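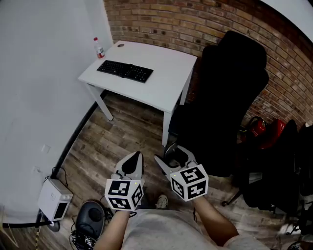

June, 8 am. Damp readings again, Skemport cellar. Odum's meter says 324 at the north wall, and their leaflet calls that "severe". Severe on what scale? The leaflet doesn't say.

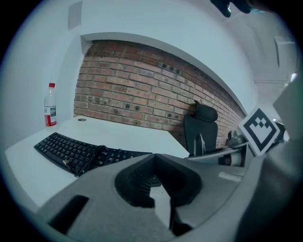

Vieira want to inject the lot. They also sell the injection. Their quote is 1308 and covers 2 walls – I'd want a salt test before paying for one.
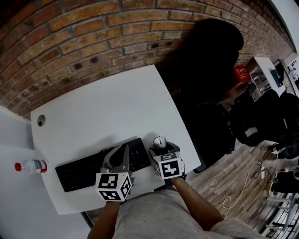

Old lime plaster holds salts and fools these meters, so I've taken some 8 samples for drying and weighing. Dremitholm oven, overnight.

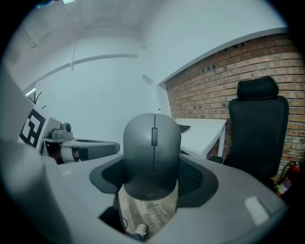

Is it rising damp? Can't tell until the weights are in. Gutter first, whatever they say.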